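**TREDPORT, 23 October 2019**

The reality series *Cornby* will come back for a third season, but the Dhillon family will not be part of it. Hakero, the company that makes the show, confirmed the change in a short statement on its website.

The Dhillons have been at the center of the series from its first episode, and many viewers know it mainly for their arguments over the family restaurant. The statement said the family had decided to step away from filming "to have a more private life" and that the decision was made in September, after the last of the season two interviews.

Fans had been guessing at a split for weeks. The family was missing from the cast party in Tredport, and two of the sisters took the name of the show off their social media pages on the same night. A post on the family's shared account later thanked viewers for their support and asked them not to visit the restaurant looking for cameras. It drew mostly kind replies, though a few fans complained that people who had shared so much on screen owed them a proper goodbye.

Season two ran for 17 episodes and ended with the oldest sister walking out of a birthday dinner. Hakero did not say if that story will be picked up by other members of the cast. It also would not comment on talk that the family had asked for more money, or that a spinoff had been offered and turned down.

Filming on the new season starts after the holidays. Three households from the Tredport area will join the cast, and their names will be given closer to the first episode. 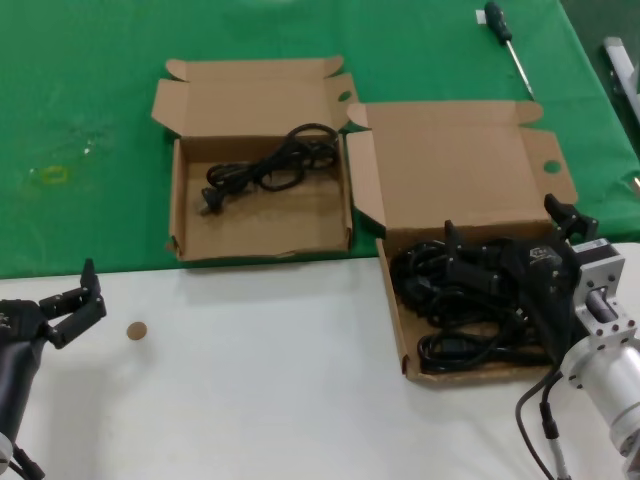

**Will the Dhillons be seen in the new season at all?**

Only in old footage. Hakero says it may use clips from the first two seasons, but nothing new has been filmed with the family.

Both earlier seasons can still be watched on the *Cornby* website.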